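Using and Cleaning the Beverage Dispensers at Florkdale Hall

Visitors and staff may use the beverage dispensers in the Vallis Room and in Room 1015 whenever the building is open. Users are asked to follow the steps below and to leave the station ready for the next person.

Before serving

Check that the base plate is clean and that the drip grate lies flat. Take a clean glass cup from the shelf. Cups with residue on the inner wall should go directly to the wash tray in Room 1063.

Serving

Place the cup on the grate, directly under the spout. Dispense slowly and stop well below the rim — dark drinks tend to foam against the glass. Wait until the last drops have fallen before moving the cup. 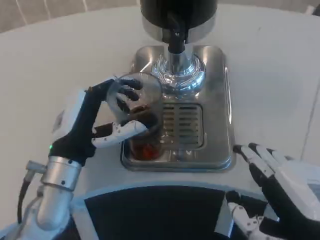

Lift the cup straight up and hold it by the side. If the drink is hot, allow it to stand for a minute first.

After serving

Wipe the spout and the metal collar with a damp cloth. Coffee and tea dry quickly on polished metal and are harder to remove later in the day. Abrasive pads must not be used.

At closing time, lift out the grate and rinse it under warm water. Dry the base plate, including the corners, and put the grate back.

Leaks and missing parts should be reported to Sandrine Fleury, Building Services, extension 1081.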